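The pin that came out of its place

I have written before about the hand grippers we use at Neltum to teach small tasks to the arm. You hold one in each hand, you do the task slowly, and the recordings go to the training later. This month the task was earbuds. Pick up the charging case, bring the second white piece to it, put both down again. It sounds like a thing for children, and for most of the morning it was.

Then the right gripper began to close late.
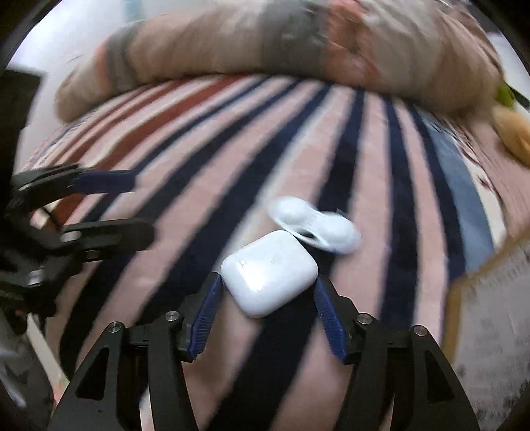 Flodley, in March

I must explain first how I noticed, for I was slow to notice and I am a little ashamed. When you squeeze the handle, the two fingers should come together at the same moment. On my pair they did so on the left side, but on the right side the upper finger arrived first and the lower one followed it. The difference was very small. You feel it in the palm before you see it, like a door that does not sit well in its lock.

I told myself that my hand was tired. I changed my hold, I drank some water, and I continued for 40 more recordings. This was my first mistake. The case is smooth and has round corners, so when one finger pushes before the other it does not get held, it gets turned. Several times it turned away from me and I simply started again, and wrote "slip" in the notes. If you write "slip" too often, you should stop and ask why. I know this rule. I even wrote it myself, on the first page of our guide. 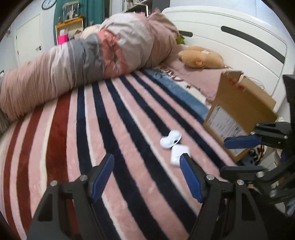
Rocío Casado was checking the recordings as they came in, and she sent me a short message a little before 3 in the afternoon: "Is your right hand broken?" She meant the gripper, I hope. In her curves the opening width jumped at the same point in every squeeze. A tired hand does not make the same error in the same place each time.

So I put everything down and took the right gripper to the kitchen table, where the light is better. One of the pins in the joint of the lower finger had moved out of its hole. The small clip which holds it was gone. I searched for that clip on my knees for a long time and have not found it yet. With the pin half out, the finger could lean to the side, and all the pressure went through one thin piece of plastic. There was already a white line in the plastic, where it wanted to crack.

What bothers me more is the other possibility. With earbuds, the worst result is an earbud under the furniture. But the list for next month has glasses and a small pair of scissors on it, and my own fingers are never far away when I work. If the link had broken during a strong squeeze, the spring would have thrown the pin somewhere, and I was not wearing anything over my eyes.

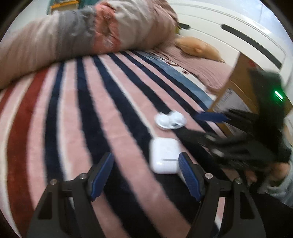
I wrote to Dagný Þorgeirsson, who builds these grippers in the Madville workshop. She was not surprised. The clips come from a new supplier, Singhal, and she had already heard of 2 others that opened after heavy use. She counts the squeezes, and the manual tells you to look at the pins every 1,000. I had passed this number without looking. I believed the old pair had taught me everything, but the old pair had screws in those joints.

She is sending me a new lower finger and a bag of the old type of clip. Until it comes I do not record with two hands. Rocío has marked the whole afternoon as bad, also the ones that look fine, and I agree with her although it hurts. An arm that learns from a loose finger will learn to wait for it.

My new habit takes 5 minutes. Before I begin, I put a fingernail under each clip and try to move it. I close the gripper on nothing and look at it from the side. Then I close it on a folded piece of card and look if the card stays straight. If it turns, I do not start.

I have also bought safety glasses. They are too big and they slide down my nose when I bend over, so perhaps next time I will write about those.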